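Filed under: Hand Tools / Measuring and Setting

Stuson 1/4-inch click torque wrench, long-term review

The Stuson is a quarter-inch drive click wrench with a range of 5 to 25 N·m, a 72-tooth reversible head and a steel tube handle. I bought it to replace a Maneck beam wrench that was accurate enough but could not be read in tight places. The Stuson has been my main small wrench since May. It has done bicycle stems, a sewing machine base, two bench vises and a lot of shelving hardware.

Setting is by a threaded collar at the base of the grip. Pull down, turn, release. The scale is engraved and filled in white, with main marks every newton meter and a vernier on the collar. The fill is thin on my copy and two of the numerals are hard to read under a warm bulb. The lock is positive. I have not had the setting drift in use, including when the wrench was passed between two people.
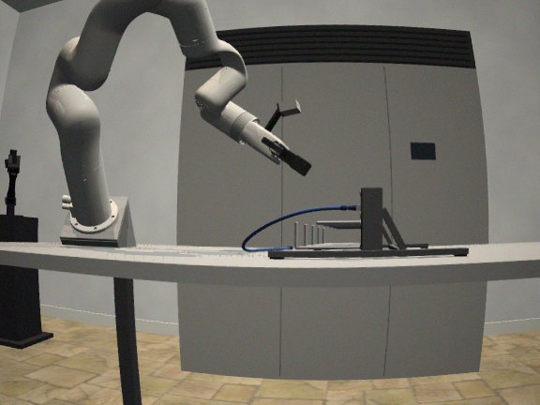

The click itself is crisp from 8 N·m up. Below that it is more of a soft nudge, and it is easy to pull through it if the bolt is moving fast. This matters most on circular patterns, where each bolt affects the ones beside it. A round base flange with its bolt holes spaced around the rim, like the off-white one on the slanted gray block, calls for a cross sequence in at least two passes: half torque first, then full. At the low end of the Stuson's range the first pass falls in the weak part of the click. I do that pass with a screwdriver-style limiter and keep the wrench for the second.

I checked it against a Saha bench tester at the start and again after 482 logged clicks. At 10 N·m the first check read 10.2 and the second 10.3. At 20 N·m both checks read 20.4. The stated tolerance is 4 percent, so all four readings pass. At 5 N·m it read 5.3 both times, and that fails. I would treat 7 N·m as the usable floor.

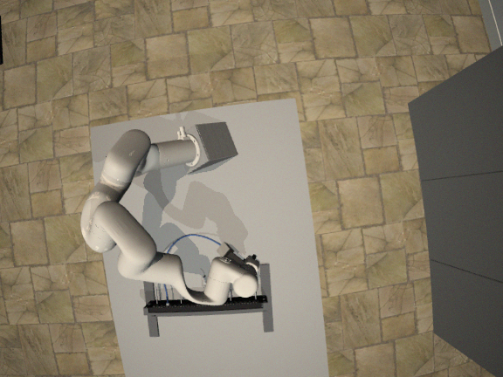

The ratchet head is the best part. Back-drag is low enough that a loose fastener does not turn back with it, and the reverse lever sits flush. The head is 24 mm across, slightly narrower than the Maneck. The case is poor. One latch broke in the second month and the foam insert sheds.

Service is the open question. Stuson lists recalibration at 5,000 clicks or one year, but I could not find a shop that stocks the spring. The Ovideo wrench costs more and comes with a local service address. 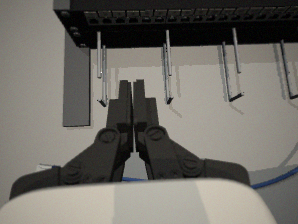 Ruwan Dewan wrote in to say his own Stuson had reached 1,305 clicks and was reading 3 percent high at 10 N·m, after 300 clicks spent mostly at the top of the range. He backs the collar off to the lowest mark after every job and still saw the shift. He also disagrees about the floor, and puts it at 6 N·m if the pull is slow and the hand is centered on the grip.

I tried his slower pull at 6 N·m and got 6.2 on the tester three times in a row. With my normal pull it read 6.4. Anyone working mainly below that should look at a smaller wrench.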